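Clundus cell, notebook, March
Entry by I. Grecu

Continuing from the last entry. Finger swap on the Clundus gripper, wrist camera re-seated, pick offsets redone. Cell was down from 0840 until just after lunch.

Reason for the swap: the left finger of the old pair had a split rib near the tip. It only showed under load. With the jaws closed on the gauge block the tip rolled outward and the block turned in the grip. The right finger was sound but I changed both. Mixed pairs have given us uneven closing before and it isn't worth the hour spent chasing it. The old right finger is in the drawer under the controller, tagged. The old left is in the scrap bin.

New pair is from the blue batch, same drawing as last time, ribbed, no change to the mounting face. Checked the bolt holes for stringing and cleared them with a hand reamer. Inserts went in straight. The dimpling on the outside of the fingers comes off the print settings and can stay. The inside contact face was wiped with isopropyl and left alone otherwise. Don't sand it. Last time we sanded it the grip force had to go up to compensate and the cans came out marked.

Order of work, for whoever does it next:

Park the arm in the service pose, then power down the gripper at the Preda supply. Stopping the program is not enough. The jaw drive holds position with the program stopped and you will be fighting it.
Take off the camera bracket first. The lower bracket screw blocks the driver on the left finger.
Old fingers off, wipe the carriage faces, new fingers on finger-tight.
Close the jaws by hand on the 16 mm gauge block and tighten with the block in place.
Refit the bracket and check the cable loop through full wrist rotation before turning anything on.

The cable loop was short again. It had crept back through the clip at the elbow and was pulling on the camera connector at the far end of wrist travel. Pulled some slack through and added a second clip. If image dropouts come back, look there before swapping the camera.

Homed the jaws after power-up. Open count is now 2485 and has been entered in the Cuvside config. The closed count was left as the homing routine found it. Max opening in software stays at 3000 as a hard ceiling; the drive should never ask for it. 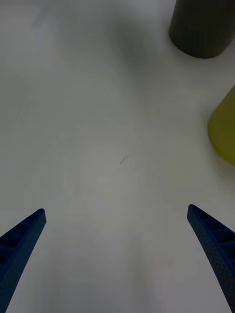
Camera exposure was the next job. With auto exposure on, the white table drives everything down and the darker parts lose their edges, so the can detector puts the centre too far toward the shadow side. Locked exposure and gain, white balance fixed as well. Tried 759 on the exposure register and kept it. The table still reads grey toward the corners at that value, but the detector only needs the edge of the part and the edge is there. Going higher brought up the smudges on the table and we got false contours from them.

On the table itself: it needs a proper clean. Plain water and a cloth, then dry. The spray cleaner from the kitchen leaves a film that catches the overhead light and gives the detector something to find. I have moved the spray out of the room.

Finger mask in the vision config had to be redrawn. The old mask was made for the old bracket position and clipped a strip off the inside of the right finger, which then got reported as part of the workpiece whenever the jaws were wide. New mask saved as a separate file beside the old one. Both are in the Prallum folder on the cell PC. The startup script points at the new one.

Pick offset: taught it again from the gauge block at table centre. X changed by less than a millimetre, Y hardly at all. Z came down slightly, consistent with the new fingers seating a bit further up on the carriage. Ran slow picks at table centre and at each corner with the light cylinder, then repeated with the heavy one. No slip on either. The far right corner picks slightly off centre, within tolerance, and it did that with the old fingers too. I suspect table level at that end and have not looked into it.

Torque on the finger screws to be rechecked after a day of running. The inserts in printed parts relax a bit and the first retighten matters most.

Still open:

Print one more pair and keep it bagged at the cell. We have no spares now.
Shim or relevel the right end of the table.
Replace the lower bracket screw with a socket head, the present one is starting to round out.
Put the jaw counts on the card inside the controller door. The card still has the previous set on it.

Cell handed back at 1320, running at half speed until the screws have been rechecked.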